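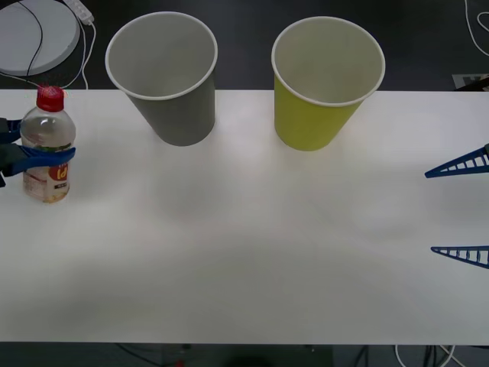
*Derkumis two-arm bench set: left gripper on a bottle, right gripper open, two paper cups.*

# Derkumis Two-Arm Bench Set

**Sold by:** Mustar Equipment, Pavotville
**Sold as:** pair only
**Availability:** to order, next batch January

We stock the Derkumis because people keep asking for it. Most of them want to know if it can clear a break room or restock a coffee counter. Our short answer is no. The longer answer is below, and we'd like you to read it before you call for a quote.

## What you get

- 2 arms with two-finger grippers
- Lattice fingers in blue, replaceable
- Control software (one seat)
- Bench clamps and cabling

Table, cups and bottle not included.

## What it did for us

Ladi Nwankwo in our workshop ran 100 tries at one job: pick up a capped bottle, move it next to a paper cup, let go. It failed 13 of them. That sounds decent until you picture a café worker dropping or missing that many. Nearly all the failures came after we swapped in a softer bottle or shifted the cups a few inches.

Opening a screw cap and pouring is a different matter. The maker lists it as "supported." We haven't seen it done start to finish without a person stepping in, and we won't put it on our own spec sheet until we have.

Paper cups are hard too. A grip that holds a bottle will crush an empty cup, and a grip gentle enough for the cup may let it slide.

## Who should buy it

Teaching labs, and shops that want to try out handling work on a bench before spending real money. If you have one part, one spot to pick from and one spot to put it, you may get somewhere.

Don't buy it for a kitchen. Don't buy it to replace a person on a Tuesday lunch shift.

## Buyer comment

"Fun to learn on. My kids still clear the table faster." (Themis Zacharopoulos)

## Ordering

Ask for Seo-ah Jang at the Pavotville counter. Bench demos by appointment, and you're welcome to bring your own cups. Returns accepted if the fingers are unmarked.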